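The Hall Carpet

Nesrin Güler got to Furkavbridge at ten past eight, with the machine in the back of the van and the hoses coiled on the passenger seat. The house was the last one before the river. It had been let to students for years, and the new owner wanted the carpets cleaned before she decided whether to keep them.

The owner was called Liya Alemayehu. She had a coat on indoors. It was November and the heating had been off since the sale went through.

"It's the hall I'm worried about," she said. "And the stairs. The man from Trirnada said rip it all out."

"They sell carpet," Nesrin said.

She knelt down and parted the pile with her thumbs. It was wool, an old Tesfamariam weave, with a green border that had gone the colour of tea. There was grit right down at the backing. She rubbed some between her fingers and could feel that it was sand, probably from the towpath.

"Has anyone hoovered this?"

"Not that I know of."

"Then I'll do that first. It'll take longer than you think."

She went over the hall four times, twice each way, and emptied the cylinder into a sack on the step. Liya came out to look at it and went back in again. After that Nesrin did the stairs with the small head, sitting on each tread and working backwards down to the bottom. Her knees hurt. She was fifty-six and had meant to give up stairs the year before.

At eleven they stopped and Liya made tea in the back room.

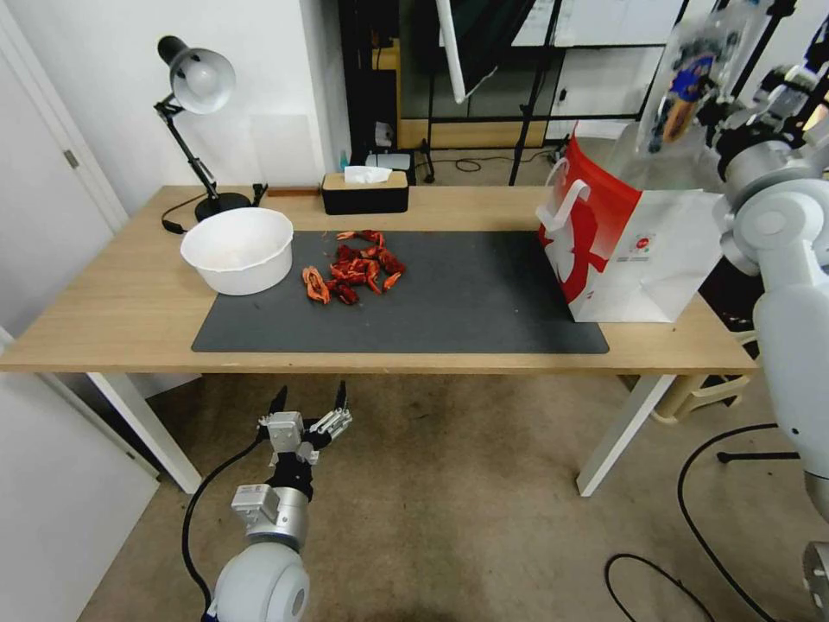
Crayfish on the mat, with the bowl beside them.

"What do I owe you if it doesn't work?" Liya asked.

"The same. It's 539 for the lot, and I told you that on the phone."

"Trirnada wanted 1000 just for the hall and landing. New, I mean. Fitted."

"You might still want new. I can get the dirt out. I can't put back what's been worn off."

Liya held her mug in both hands. She said her aunt had lived in the house, before the students and before the people who let it to them. She had come on Sunday afternoons as a girl and had been made to take her shoes off at the door. She remembered the green. She used to walk along it with one foot in front of the other, all the way to the kitchen, and if she stepped off she had to go back and start again.

"I thought somebody would have changed it by now," she said. "I opened the door and it was just there."

Nesrin finished her tea and went out to fill the tank.

She used Bunent on the border, which she mixed weak because the dye was old, and tested it behind the door where it wouldn't show. She pressed a white cloth to it and waited. The cloth came up brown, with no green in it. She tried another patch by the skirting and that was the same, so she began.
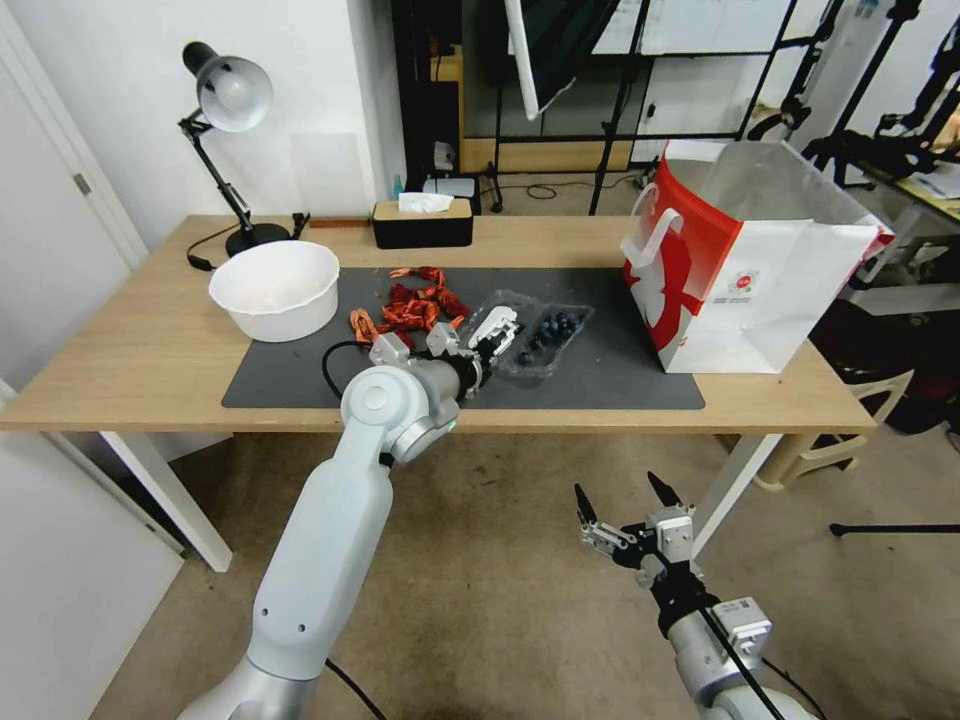 The water in the tank went black before she had reached the foot of the stairs. She carried it through the yard and tipped it down the outside drain, filled up again and carried on. By two o'clock the light was poor and she had to work with the front door open. People went past with dogs. One of them stopped and asked if the house was for sale, and she said no.

There was a burn near the meter cupboard, the shape of an iron. There was a strip by the kitchen, too, where the pile had gone altogether and the strings showed through. She cleaned round both of them and wrote them down on the sheet.

Liya came to look at a quarter to four. She stood on the bottom stair in her socks.

"Can I walk on it?"

"Tomorrow would be better. Leave a window open."

"Just the edge."

Nesrin was winding up the hose – she had the van to load and the bridge would be busy – but she moved the machine over to the wall. Liya put one foot down on the green, and then the other in front of it, and held on to the banister for as long as it lasted.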